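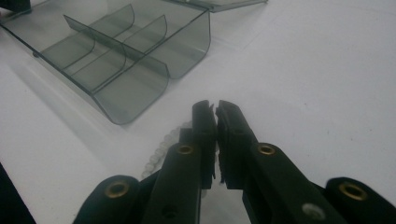
2025-06-27

Ballot paper feed trials, Feltthorpe stock. Ran 182 sheets through the Nureck reader in batches of 14. Three misreads, all on papers with a double fold. Flat papers gave no trouble.

The Grusside postal form is the awkward one. Its signature box sits too close to the perforation, and the reader takes the tear line as a mark. Moved the mask down a touch — better, but still not right on the older print run.

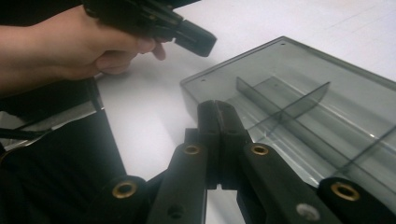 Two grippers at the white table.

Venckus want the rejected-paper log in their own layout before the August by-election. Have asked for a blank copy.

To do: fold another 100 papers the way voters do, in quarters, and rerun with the new mask. Check the perforation offset on the second box of forms.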